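From: Laimutė Jaunzems
Date: Fri 6 June
Subject: Re: [grippers] Fingers for small round parts, which ones do you keep?

> We are deciding between the Nendel fingers and the softer ones from
> Laur for a two-arm table. The parts are mostly bottle caps and small
> lids. Does anybody have both? I care more about the repeatability
> than about the speed. Also please tell if you changed the controller
> settings or left them as they came.
>
> Paltetti

Hello Paltetti, hello all,

I have both sets, and I had the two of them on the same pair of arms during the last three weeks. I did not answer earlier as I wanted to finish the 200 picks with each set first. Now it is finished, except for the tall caps with the Laur fingers, where I stopped after a pad came off from its plate.

First the setup, so that you can compare with yours. Two arms on opposite sides of the table, both with grippers, controlled from one laptop. I used the same program for both finger sets and I changed only the closing width. The grip force stayed on the value from the factory. Camera from above.
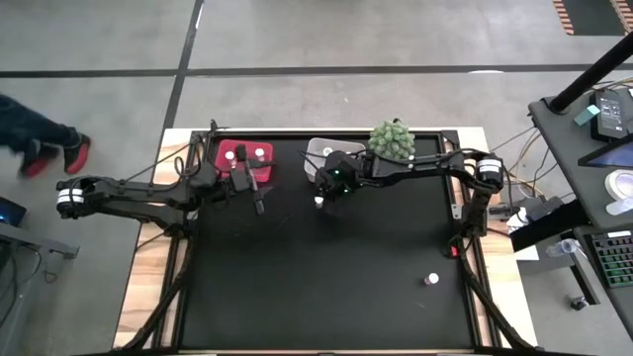
The Nendel fingers are hard and have a shallow groove on the inner side. For caps they are good when the gripper comes straight down and the cap stands alone. I put the caps far from each other on purpose, one close to the top of the table and one alone in the lower right part, because I wanted to see what happens when one arm must stretch and the other one stays out of its way. The black surface helps the camera very much with white caps. On my earlier light surface the detection lost them many times, and I blamed the fingers for that during two days, so please check this before you order anything.

The Laur fingers forgive more. If the position is wrong by a little, the pad bends and the cap goes to the middle by itself. The bad side is the release. The cap stays on one pad for a moment and falls down turned. For you, if repeatability is the main thing, this is a problem. I tried to open more slowly and it became better but not good.

My counts for misses, same caps, same program: Nendel 4 from 200, Laur 3 from 200. I would not choose by this difference. But the caps which were placed turned or on the side I did not count in the beginning, and there the Laur set is clearly worse. I am sorry that I don't have a proper number for it. I will repeat this part.

About the controller. I had the Brolari one before, and it has a delay when both grippers get a command in the same moment. I set a pause of 700 ms between left and right and the problem went away, but the cycle is of course longer. With the newer firmware they say it is repaired. I did not try it.

One more thing about cables. Leave a bigger loop at the shoulder than you think you need. My first loop was too short and it pulled the arm a little when it was stretched to the far side, and the error looked exactly like bad calibration. I calibrated two times for nothing.

So, for your lids and caps I would take the Nendel set and spend the time on the camera. If somebody has tried the Laur pads with the thinner rubber, please write to the list, I would like to know if the release is better.

Best regards,
Laimutė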